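Paper Clutter, and How to Lose to It More Slowly

Paper gets into a house the way sand gets into a car. I once weighed a winter's worth in April and it came to 4 pounds, most of it from a gutter company I have never called.

Open the mail standing up

Sit down with it and you will read the Farketti catalog, and then you will own a Farketti egg slicer. Stand by the door, keep the bills, drop the rest.

Give the bin a corner

A recycling bin in the middle of things gets kicked, moved and finally used for umbrellas. In a corner it stays put. Pick one that is narrower at the bottom, with a rim thick enough to grab, and leave the lid at the store. A lid is one more thing to set mail on.
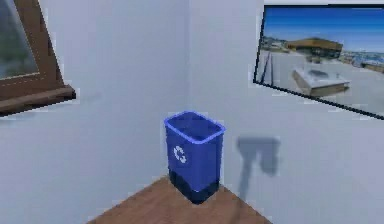 Manuals

I had 98 of these, including one for a Vuvano toaster that died two apartments ago. Most are online. Keep the ones with a receipt stapled inside and let the others go in peace.

Receipts

An envelope per year, written on in fat marker. The thermal kind fades, so copy anything with a warranty before it turns into a blank white ribbon.

Kids' art

Work fast, and at night. Keep the ones with a name on the back. Glitter goes in the regular trash, along with most of your carpet.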